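Anti-Wrinkle Claims and What Our Class Could Check

Student project report, Consumer Science elective, submitted in April

My partner and I picked eye creams because both our mothers buy them and neither could tell us if they work. We went in expecting to be unimpressed. This report covers what we tested, what we found, and why we think most of what is printed on the jars can't be tested by anybody buying them. 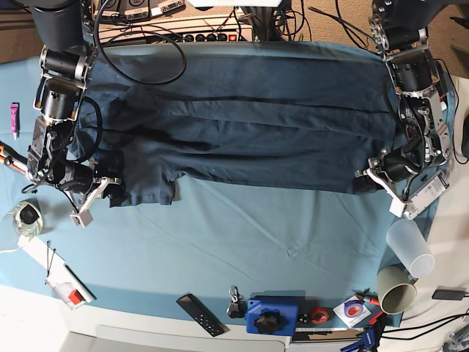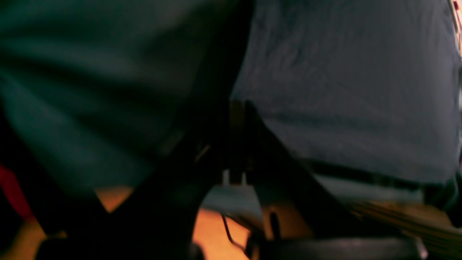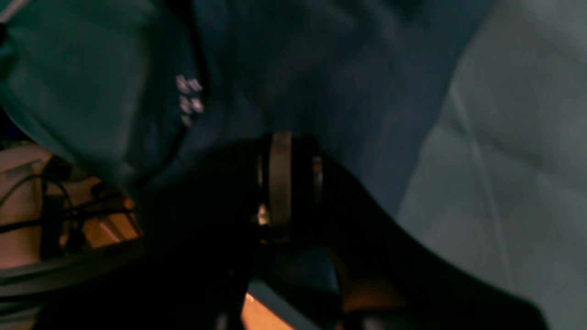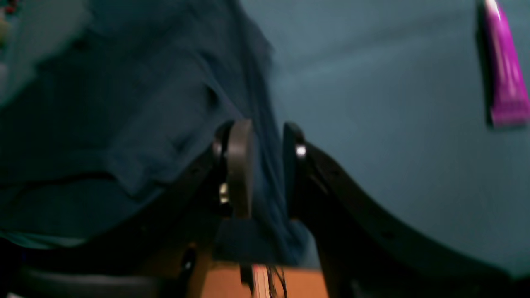
## What we set out to do

We chose two creams, Fliser Eye Renewal and Wosico Night Lift. Fliser costs a little over three times as much per ounce. Both promise to "visibly reduce the look of fine lines." Read that sentence slowly. It promises a change in a look, and the word "visibly" doesn't say visible to whom. Our teacher, Jeanine Declercq, told us to write down exactly what result would count as the claim being false before we opened either jar. We had trouble doing it, and we think the trouble is built into the wording.

In the end we settled on this: if people who didn't know which eye was treated couldn't pick the treated one more often than by guessing, we would call the claim unsupported for our group.

## Method

Six adults took part, all relatives or school staff. Each used one cream under one eye for 4 weeks, morning and night, and a plain drugstore moisturizer under the other. We moved everything into matching unlabeled pots, so the participants didn't know which was which. We did know, and that is a weakness. A better study would have kept us in the dark too.

At the end we made close-up prints of both eye areas for each person, and classmates marked which side looked smoother. We collected 262 usable marks. Sheets where somebody had circled both sides or neither were thrown out.

## Results

The cream side was picked 137 times and the plain moisturizer side 125 times. That is 52 percent for the expensive stuff. Flipping a coin could easily do as well.

Splitting it by brand didn't help either one. Wosico did slightly better than Fliser, but only because of one participant whose left side was chosen by nearly everybody. When we went back to her prints from before the trial, the left side already looked smoother. She sleeps on her right.

The participants themselves were more positive than the judges. Four of the six said their skin felt softer, and they said it for both eyes. We believe them. Moisturizer makes dry skin feel softer, and it can plump up small lines for a while. The cheap one did this too.

## The Wident problem

Both boxes mention an ingredient complex called Wident. Fliser's leaflet says it was "shown in a study to improve firmness." We wrote to the company in the second week and asked for the study. The reply was friendly and included a discount code. We wrote again and got a one-page summary with a bar graph that had no numbers on the side and no mention of how many people were tested.

Maybe there is a good study somewhere. We can only say that two polite requests didn't produce it. The ingredient list puts Wident near the bottom of both products, after the preservative in one case, so there probably isn't much of it in the jar – but the list doesn't give amounts, and we had no way to measure them.

## Things wrong with our own project

- Six people is very few. A small real effect could have slipped past us.
- Four weeks may be too short. Fliser says "up to 12 weeks," although the front of the box says "see results in days."
- The lighting for the before and after prints was not the same, and two of the after prints were darker.
- Some judges marked prints of people they knew.
- One participant admitted skipping three nights. We kept her in.

Ms. Declercq also pointed out that we wanted the creams to fail, and that this could have affected how we cropped the prints. We don't think it did, but we would say that.

## Where this leaves us

We did not show that these creams do nothing. We showed that our judges couldn't tell them from a basic moisturizer after four weeks. My mother has read this report and is still buying Wosico because she likes the smell. My partner's mother switched to the drugstore one.

If another group takes this on, start with more people, get somebody else to fill the pots, and ask for the studies on day one.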